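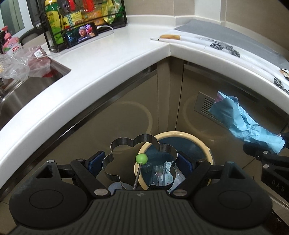 Flower-shaped cookie cutter and a skewer with a green ball on top.

Setting up Fatetell on your child's tablet

Okay, so you've downloaded Fatetell and your kid is already reaching for the tablet. Give me a few minutes first! I've set this story app up on more tablets than I care to admit (my own two kids, then a whole row of them at Bezerra Elementary), and it goes a lot smoother if a grown-up does the first part.

1. Open the app and tap Grown-Ups in the top corner. It'll ask for a PIN. The starting PIN is 1111, and yes, you should change it right away. My daughter guessed it before I'd sat down.

2. Tap Add a Reader and type a first name or nickname. You can have up to 5 readers on one account. Each one gets a separate bookshelf, so nobody loses their place in a story.

3. Pick a reading level. Go one lower than you think you need – kids like to zoom through the first few stories, and you can bump it up later from the same screen.

4. Choose Read to Me or Read Myself. Read to Me highlights every word as the narrator says it. The narrator is Gerardo Palumbo, and my son now does all the dragon voices the way he does them, at dinner, loudly.

5. Download the Starter Shelf. It takes up 873 MB, so do this on Wi-Fi and plug the tablet in. On our slow connection it took nearly 2 hours, which is why I always start it on a Saturday morning and go do something else.

Note: If you already have a Lidedik account from the spelling game, you can sign in with that and skip step 2. Your readers carry over, but their stickers don't. (We had tears.)

Caution: Don't close the app while the shelf is downloading. It starts over from zero.

6. Hand over the tablet. The first story asks your child to choose a path at the end of every page, and they tap a door, a boat or a hat to go on.

If the sound drops out partway through a story, check the little bell on the bookshelf page before you go hunting through the tablet's settings. Older Cukitz tablets also need the app closed and opened once after the first download, or the covers show up gray.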